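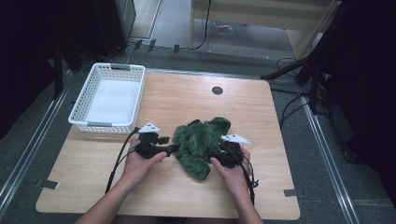 Posted 02/08/2018

I've been putting off the airing cupboard since we moved to Barnholm, and last week I finally ran out of other things to do. Well, I ran out of other things I wanted to do less. The cupboard is on the landing, it has three slatted shelves and a door that only shuts if you lean on it, and until last week it held every towel, cloth, spare pillowcase and mystery square of fabric we own, all pushed in on top of each other.

So I pulled the lot out and went through it. All of it, on the landing carpet, with the dog trying to make a bed in it. If you've ever done this you'll know the point where it looks much, much worse than when you started and you seriously think about shovelling it back in and leaning on the door. I had a cup of tea instead and carried on.

The bedding was easy enough. I've gone over to the thing where you fold the duvet cover and sheet and put them inside their own pillowcase, so each set is one parcel. I'd read about it years ago and thought it sounded fussy, but it does mean I can send someone upstairs for "the stripy one" and get the whole stripy one back. The flat sheets went in a pile by themselves and the fitted sheets I folded as well as I ever fold a fitted sheet (rolled up, tucked in, smooth side facing out, say no more).

Then the soft stuff, which is where I always come unstuck. Thin cotton does what it's told. You crease it, it stays creased. Anything with a bit of thickness to it just puffs back up and looks at you. The worst of them is the dark green one, which I love, because it's a gorgeous deep colour and so soft, and which has never once sat flat in its life. You put it down and it's a heap. You straighten it out, turn round to pick up the next thing, and it seems to be a heap again.
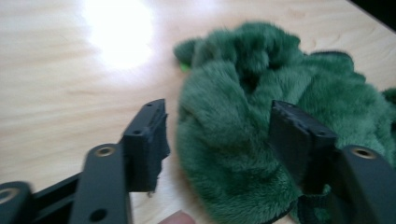
The green one, in its natural state.

What works for me, after a lot of swearing, is this. Put it on a proper table, a plain wooden one with nothing on it where you're working, and get it flat before you even think about folding. The bed is no good, everything sinks. The floor is all right if you're younger than me. Find two corners that belong to the same side, one in each hand, pull gently until that edge is straight, and only then worry about the rest. I used to grab any old corner and end up with a sort of diagonal sausage.

Once it's flat, smooth it from the middle outwards with your hands, long strokes, and go with the way it wants to lie. Half, then half again, and then thirds if the shelf is narrow. With thick fabric I stop one fold sooner than I would with a tea towel. That last fold is the one that springs open, and you can get just as much in the cupboard without it if you lay things flat and bigger. Put the folded edge facing out and all the floppy bits at the back where you can't see them. My mum did that with everything, including the newspapers.

Do check for bits while you've got it spread out, by the way. Dark green shows up every scrap of fluff going and it's a lot easier to pick them off at the table than when you've just dried your face.

The other big change is baskets. I've got white plastic ones with lattice sides and handles at each end, and I'm very pleased with them, probably more pleased than a grown woman should be. They don't snag, you can see roughly what's in there through the holes, and the air gets round. I put something flat in the bottom so that small things don't poke through or pick up the pattern. One basket for flannels and small cloths, one for hand towels, one for the odds and ends that don't match anything. I was going to get matching labels and then I remembered who I live with, and used masking tape and a biro.

Matilde Coelho (hello Matilde, I know you read these!) told me to fill the baskets standing up, like files in a drawer, so you can take one without wrecking the rest. For hand towels she's completely right and I've been converted. For the thick ones I'm still not sure. They need to be packed fairly tight or they slump over, and if they're packed tight enough to stand you need both hands to get one out. I've gone half and half for now: thin things upright, thick things stacked.

Things I got rid of: 16 pillowcases with no partner, a bath mat with no back left on it, two tablecloths for a table we sold before Mevville, and a beach towel so thin you could read through it. The towels went to the animal rescue, who were glad of them, and the decent pillowcases went to the charity shop. I kept a few of the really tatty cloths under the sink for the bike and the dog.

It took me most of an afternoon, plus 60 minutes the next morning when I'd gone off my own system and swapped the top and middle shelves over. Towels are now in the middle where everyone can reach them, bedding up top, baskets along the bottom. The door shuts. I've been opening it just to have a look.

Next on the list is the cupboard under the stairs, which I'm giving myself until October to do, so please don't ask me about it before then. And if any of you have a way of folding a fitted sheet that doesn't need four arms, leave it in the comments. I've watched all the videos and I get lost at the bit where they tuck the second corner into the first.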